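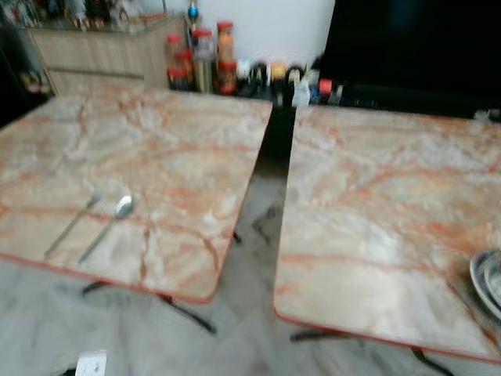
Facilities and Food Service Forum > Equipment and Methods > Table clearing and resetting by machine: present capability

Posted by S_Haslam_Dining
Our residence association operates two dining rooms and is preparing its equipment plan for the coming year. Members have asked whether clearing and resetting of tables could be assigned to a machine. The work in question is simple to state. A fork and a spoon are picked up from a square table, metal dishes are taken from a stack and set out, and the top is wiped. I would be grateful for replies from persons with direct experience. Sales literature is already in hand.

Shirley Haslam
Dining Services

Posted by millrace_ops
We evaluated a Gamareck arm on a wheeled base over a period of 15 working days. The task was limited to cutlery. The unit made 1,057 attempts to lift a single fork or spoon from a flat table, and our staff recorded each one. Performance on spoons was acceptable. Forks lying flat were a persistent difficulty, as the handle is thin and the fingers of the gripper met the tabletop before closing. Where a fork and a spoon lay side by side, the unit frequently took both or neither.

My department's conclusion was that the equipment is not ready for unsupervised use in a dining room.

Posted by corwen_b
I must respectfully disagree with the conclusion, though I have no quarrel with the record. The trial described above used household cutlery on a bare, hard surface. When we placed a thin cloth under each setting, our own unit (an Endach, leased) improved considerably. A modest change to the room is often less costly than waiting for a better machine.

Posted by millrace_ops
The cloths must then be laid, collected and laundered by an employee. I do not see how that labor has been removed from the account.

Posted by corwen_b
It has been moved to a quieter hour of the day. For our operation that is of value. I accept that it may not be for yours.

Posted by plainfield_maint
May I raise the matter of the tabletops themselves. Strongly veined marble patterns gave our camera system considerable trouble. Orange or rust-colored veins were reported as food residue, and the wiping routine was repeated over the same area until an attendant intervened. Polished cutlery was also a problem, as it takes on the color of whatever is beneath it. The supplier, Rudd, advised retraining on photographs of our own tables. This was done in January and the false reports became less frequent. They did not cease.

Posted by S_Haslam_Dining
This is most useful. Has any member tested nested metal dishes? Our staff separate them by hand without difficulty, but I understand that the case is different for a gripper.

Posted by plainfield_maint
We have. Shallow metal dishes cling to one another, and the unit lifted two at a time on many occasions. We did not find a satisfactory remedy.

Posted by tolliver_kitchens
A further caution concerning pedestal tables. The splayed feet extend some distance under the top, and a wheeled base may strike them if its map records only the tabletop. Narrow gaps between adjoining tables should also be entered as closed. Our Destora unit attempted to pass through one and required assistance.

With regard to speed, an experienced attendant resets one of our tables in 67 seconds. The machine required over four times as long when no fault occurred. Management considered this tolerable overnight and unacceptable during service.

Posted by corwen_b
Overnight use is precisely the case I would make. Speed matters very little in an empty dining room.

Posted by millrace_ops
Provided that an employee is present to retrieve the forks from the floor. I would ask any member proposing overnight use to state who is on duty.

Posted by S_Haslam_Dining
I thank all members for their replies. I shall recommend that clearing and resetting remain with our staff for the present year, and that a short trial of wiping only be requested for the smaller room. If a supplier will agree to conduct it on our own tables, the results will be entered in this thread.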